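Setting a Room for 60 Guests: What I Learned About Table Styling
Final report, Event Design Practicum
December 21, 2021

My project was the table decor for the end-of-term open house in the Gradard building, and I picked it because I thought it would be the easy one. Flowers, trays, lamps, done! It took me most of the semester, and I still have a box of fake leaves under my bed.

What I was asked to do

The brief was one page long. Dress the tables in the lounge for 60 guests, spend no more than 135 dollars, leave no marks on the furniture, and make everything reusable so the next class can have it in March. Candles were out (fire rules), and so was anything with water in it, which ruled out fresh flowers on the first day. I was pretty sad about that. I had a whole plan with real tulips and little glass jars.

Choosing the flowers

I had two suppliers to pick from. Urance sells single stems, so you can mix your own colors, and Ambrosio sells bunches that are already put together. I ordered a few of each. The single stems looked nicer up close, but every time I moved them they fell into a different shape, and I spent a whole evening just poking at them. The bunches held together much better. Some of the ones I got were so shiny they looked like candy, so those went back, and I stuck with soft pinks and whites and plenty of green.

One tip I got from our course handout: artificial flowers come packed flat, and you have to open up every leaf by hand before they look like anything. I gave each bunch a good going over while I watched TV. It's boring but it makes a huge difference.

Testing the layout

The lounge is a funny room to decorate. It has a curved brick wall and a wood floor, so there's already a lot of warm color in there, and the table I tested on is a pale blue-gray. I was worried the pink would fight with the brick. It doesn't, at least to my eye, and I think the white in the blossoms helps.

I wanted each table to have the same basic set: one bouquet, one silver tray, one small lamp. The tray was the piece I kept going back and forth on. Should the flowers lie inside it, or next to it, or should the tray be for snacks and stay clear? I tried all of it.

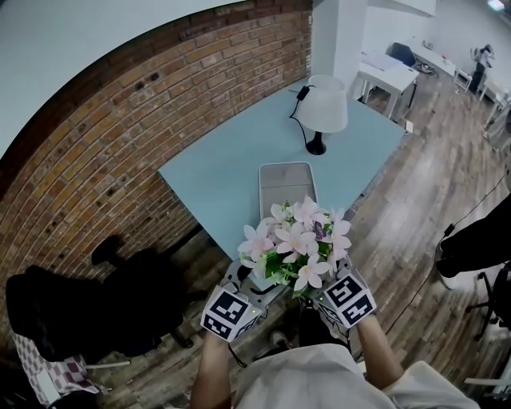 Layout test: the pink and white bouquet at the near edge of the silver tray, with the lamp toward the far end of the table.

I ended up liking the flowers laid across the tray with the blossoms toward the guests. The shiny surface picks up a bit of light and makes the whole thing look more expensive than it was. The lamp stayed at the far end, mostly for practical reasons, as the cord has to get to the wall somehow and I didn't want it running past people's plates. A black cord on a pale table is not pretty! I bought cord clips from Flemau and they worked fine, but white ones would have been smarter, and so would a tablecloth.

Time and money

Setting up one table took me 3 minutes once I knew what went where. The first try took forever. I planned 90 minutes for the full room, including moving the office chairs out and bringing the nicer ones in, and I'd keep that number for next time. The chairs eat up more time than the flowers do.

I stayed inside the budget, but only because I borrowed the lamps. If the next class has to buy lamps, they'll need to ask for more or drop the trays.

What I would change

I'd test at night. All my layouts were done in daytime, and the lamps look completely different once the ceiling lights are down. I'd also label the storage boxes by table instead of by item, so one person can grab a box and set a whole table without walking back and forth. And I'd add one darker color. There are a few purple buds in the bouquet and they're my favorite part, so more of those please.

The flowers are packed in the supply closet with tissue between the bunches. Please don't stack the trays on top of them.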